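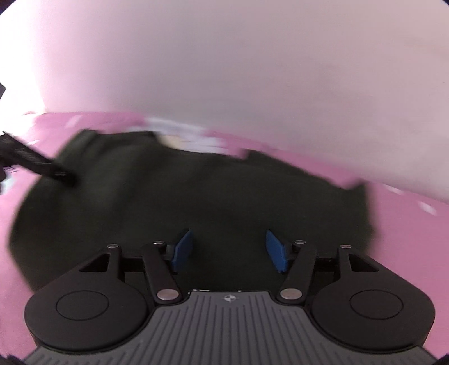
Property and Evidence Unit: Frequently Asked Questions

The Halász County Sheriff's Office stores evidence, found property and items held for safekeeping at the Wirketti Road annex. These answers cover returns to owners. They do not cover vehicles, which are released by the impound lot.

How do I find out if my property is being held?
Call the unit with your case number. It is printed at the top right of the receipt left by the deputy. Without a receipt, give the date and address of the incident. Staff cannot search by a description of the item alone.

When can evidence be returned?
Evidence is held until the case is closed and the time for appeal has run out. If charges were never filed, the investigating deputy must sign a release form first. The unit cannot release evidence on its own authority.

Can I get an item back while the case is still open?
Sometimes. The prosecutor may agree to replace the item with photographs. Send the request in writing to the prosecutor's office and include the case number. Allow 30 days for a reply.

What should I bring?
A current government photo ID and your release letter. If you are picking up for someone else, bring a notarized letter from the owner naming you and listing each item. A copy of the owner's ID must be attached.

Do I need an appointment?
Yes. Appointments are booked through Skurnero, the county's online scheduling system, or by phone. Slots open 7 days ahead. Arrivals more than 15 minutes late are rebooked.

How are firearms returned?
A background check is run before every firearm return, including returns to the original owner. Firearms and ammunition are released on separate visits. Bring a locked hard case. Do not bring ammunition or another firearm into the lobby.

What about cash?
Seized cash is counted by two employees, sealed and logged. Amounts over $1000 are paid by county check, mailed to the address on the release letter. Smaller amounts are paid at the counter. Cash subject to a forfeiture case is not released until a judge rules on it.

What happens to unclaimed items?
A notice is mailed to the last known address. If there is no response within 46 days, the item may be sold, destroyed or put to county use. Sales are handled by Fimico, the county's auction contractor. Firearms, medication and identity documents are not auctioned.

My property came back damaged. What can I do?
Note the damage on the release form before you sign it, and ask for a claim packet. Some lab tests require cutting or taking apart an item, and this will be shown in the lab record. Claims go to the county risk office, not to this unit.

Is there a storage fee?
No fee is charged for evidence or found property. Safekeeping items are free for the first 30 days. The daily rate after that is posted in the lobby.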